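The Summer I Learned to Fold a Shirt with Two Fingers

Last updated: 3 July 2024

My left thumb gave out first. I was partway through my second morning at Palton, the small robotics lab that had agreed to let me come and get in the way for a while, and I had spent most of it squeezing a trigger, picking up a piece of cloth, laying it down and squeezing again. The person teaching me, Damir Kovačević, glanced over and told me to switch hands. "Everybody grips it like a drill," he said. "Hold it like a hairbrush."

I'd come to write about robots. What I mostly did was laundry, and I did it with no robot anywhere near me.

If you haven't kept up with this stuff (I hadn't, until an editor leaned on me), the big problem in teaching robots to use their hands is where the lessons come from. A chatbot gets to read half the library. A robot that's supposed to fold a towel has nothing like that to read. Somebody has to show it, over and over, in a form it can use, and for a long time that meant teleoperation: you sit or stand next to a real arm and steer it through the job with some kind of controller. I tried it at Palton on my first day. It felt like tying my shoes while wearing ski gloves and watching myself on a TV with a bad delay. I dropped a sponge so many times that I started apologizing to it.

The other way, the one I was there to learn, is to take the hand off the robot and give it to a person. You carry a gripper around with a camera fixed to it, you do the job yourself, and the camera records what the gripper sees while you do it. Later, a learning program studies all those recordings and tries to work out what motion goes with what view. Put the same kind of fingers and the same kind of camera on a robot arm, and the arm gets to look at the world the way your recordings did. That's the hope, anyway!

The approach has a name, UMI, for Universal Manipulation Interface, and there are now quite a few cousins and spin-offs going around. The people I met talk about them the way cyclists talk about frames.

What I love about the idea is how little it asks of you. You already know how to fold a shirt. You don't have to learn a joystick. You just have to learn to do it with two fingers and no thumb, and that's where my trouble began.

Learning to be worse at things

Try it at home. Take a T-shirt, use only your pointer finger and thumb on each hand, and don't let anything else touch the cloth. No smoothing with the palm or pinning a corner with your wrist, and no chin! I never knew how much of my folding was chin.

Damir has a rule for beginners, which is 300 grasps before you're allowed to record anything that counts. I thought he was kidding. He handed me a pile of cloth napkins and went to get lunch.

Somewhere in there my hands did start to change. I stopped stabbing at the cloth from straight above and began coming in low, letting one finger slide under a fold while the other came down on top. I also learned to slow down just before the squeeze. A fast grab looks fine to a human, but in the recording it's a smear, and the program can't get much from a smear. "You're writing for a very slow reader," Damir told me, and I wrote it on my hand, having left my notebook in the car.

Cloth is the mean one, by the way. A mug is the same mug however you set it down. A shirt is a different object every single time you drop it, and there are more ways for it to be crumpled than anyone could ever show. The folks at Palton started with cups and blocks like everyone else, got decent results, and then moved to fabric and watched the numbers fall through the floor. Damir seemed cheerful about this. I think he gets bored when things work.

What the gripper knows

The thing I kept getting wrong was forgetting whose eyes mattered. I'd be bent over the table with a lovely view of the whole job, feeling smug, and then we'd play back the recording and my own forearm work had carried the cloth clean out of sight. The camera rides along with the gripper. If it can't see the corner you're going for, then as far as the learning program is concerned, there is no corner, and you've just made a mysterious swoop for no reason.

So the lens is a very wide one, the fisheye kind, and it takes in nearly everything in front of it. Walls go round and ceilings sag. The first time I watched a whole session of it I had to go and stand outside for a minute. But you do get used to it, and then you start to see why they put up with the seasickness. The fingertips stay in view along with the thing you're reaching for, and there's plenty of the room left over besides. That last part matters a lot, because many of these systems work out how the gripper moved partly by tracking bits of the background from one moment to the next.

A blank wall is bad news for that. So is a plain dark curtain. You want something in the background with edges and corners, something that sits still. I found this out when a whole batch of my clips was tossed because the tracking had wandered off, and the path it came up with had me folding a dishcloth somewhere below the floor.

Then there are the markers, little black-and-white squares that look like someone shrank a crossword. The software can pick them out easily, and a pair of them mounted by the fingers lets it measure how far apart the two sides are. No extra wires needed for that part. I picked at the corner of one with a fingernail while we were talking and got a look I won't forget.

The fingers are springy things with an open lattice inside, so they give a little when they press on something, and the grip pads are ridged. With a rigid finger, every tiny mistake in height is a crash into the table. With a soft one it's a squish. I had a lot of squishes.
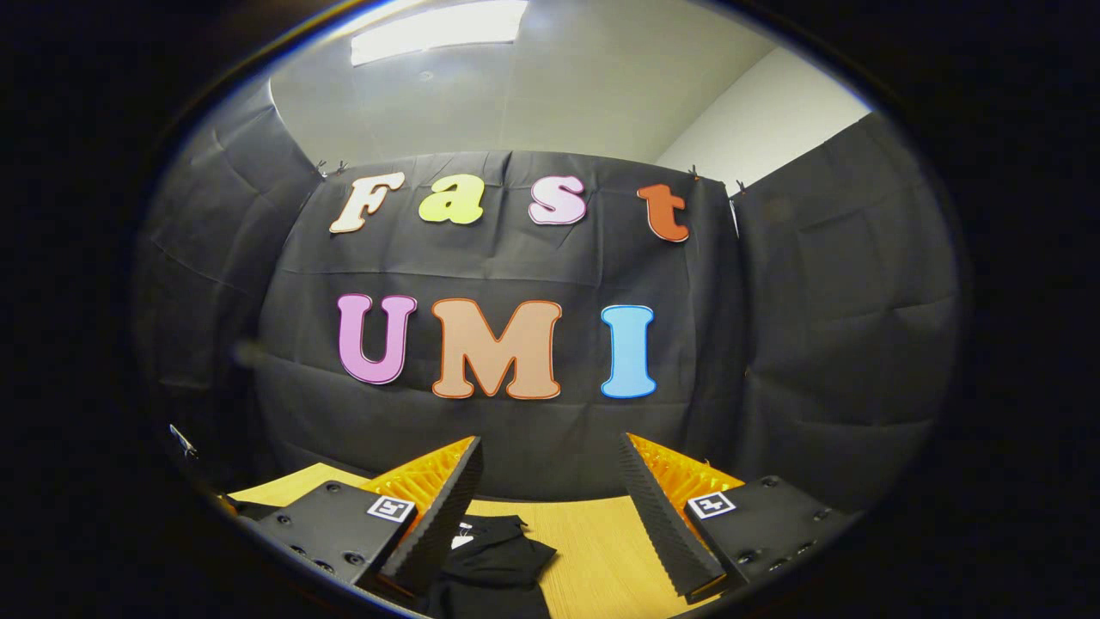

Does it work, though?

Sort of! I asked this so often that Damir started answering before I'd finished.

The test I got to watch was in May, at the tail end of my visits. The team had trained a model on 500 recordings of one job: take a piece of cloth that's been dropped in a heap, find an edge, lift it and lay it over once. It's hardly a folded shirt, just one fold. The arm got 5 tries on a cloth it had met before and then the same number on a new one.

On the familiar cloth it did the job four times, and the miss was a heartbreaker, a pinch that closed on nothing by a hair. On the new cloth it managed two. In one of the bad ones it picked up both layers together, carried them over with enormous care, and set them down as exactly the same heap, facing the other way. I've done that with a fitted sheet, so I felt a certain kinship.

Then they ran a second model, trained on 300 recordings picked out of the bigger set by hand, with the rushed and sloppy ones thrown away. It did a bit better on the new cloth. I'd be careful with that, and so would the team. A handful of tries is a tiny test, and one lucky corner can swing it. But it fits what Damir had been telling me since the napkins, that he'd take fewer clean lessons over a mountain of messy ones. (I asked how many of mine made the cut. He said he'd have to check. He has not checked.)

There are things this method doesn't fix. The camera can't feel, so a recording won't tell you how hard I was squeezing, only how far the fingers closed. A person's arm also bends in ways a robot's won't, and now and then I'd record a beautiful, natural reach that the arm simply couldn't follow. The software flags those and they go in the bin. It stings more than you'd think.

And there's the plain matter of who does all this folding. A lab can do a few hundred clips with its own people and a guest with a sore thumb. To get a robot that can walk up to any shirt in any bedroom, you'd need vastly more, from lots of homes and lots of hands. Damir likes that the tool is light enough to carry into somebody's kitchen. I like it too, but I also know what my hands felt like after one morning, and I'd want to hear what the pay is.

On my last afternoon I went back to the napkins for a while, only for fun. I had the hairbrush grip by then, and I could get a clean edge on most tries. Damir watched a few, said my approach was still too steep on the left, and went off to charge the batteries.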